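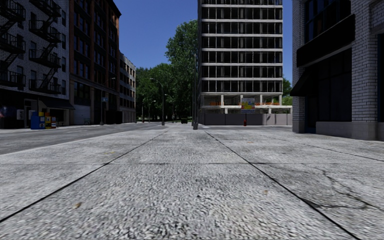 Thandeka Du Plessis considered the crack in the right-hand slab to be the only honest part of the program, and she entered this opinion in the workshop log under the heading Remarks.

The log of the Prellorness Shared Workshop was kept according to rule. Each member recorded the hour of arrival, the bench used and the condition in which it was left. Remarks were optional and generally concerned the drill press. The remark of Du Plessis concerned the delivery walker at bench two, which had by then completed 72 trips along a street that existed only on the workshop computer.

The undersigned, as the other party to the build, replied on the following line. The street had been chosen for its difficulty. It contained pavement joints, a curb, fallen leaves and one crack, and the walker was required to cross the paving without turning aside. It had not yet done so. On each trip it proceeded in good order as far as the crack, stopped, and waited until the clock ran out.

Du Plessis replied that it might be waiting for someone.

The matter was reviewed in the usual way. The foot sensors were set to ignore any gap narrower than the sole. The limit on each trip was raised from 100 seconds to 200. The leg motors, ordered from Bevarent in July and still in their carton, could not be fitted until the control program passed, and the members' agreement allowed a project to hold a bench for 33 days only. These facts were entered in full.

On the evening before the bench was due to be surrendered, the undersigned removed the crack from the street. The slab was made whole and the change was saved under a new name. The walker was started from its usual place. It proceeded in good order as far as the spot where the crack had been, and stopped.

No explanation was found in the program. The undersigned examined the settings twice and remained in the building past the permitted hour, for which a fine was later paid. At the end of that time the crack was put back as it had been drawn. Du Plessis, who had stayed to sweep, asked that the clock be switched off altogether, and this was done.

The log shows that both members signed out at 11:40, leaving the computer on, contrary to rule. It shows that bench two was found clean in the morning. Under Remarks, in the hand of Du Plessis, there is a single entry: Far side, by the trees. Fit the legs.

More short fiction
The Tshabalala Inventory
A Notice to Members Regarding the Lathe
Baltum, Third Floor
Minutes of the Quiet Room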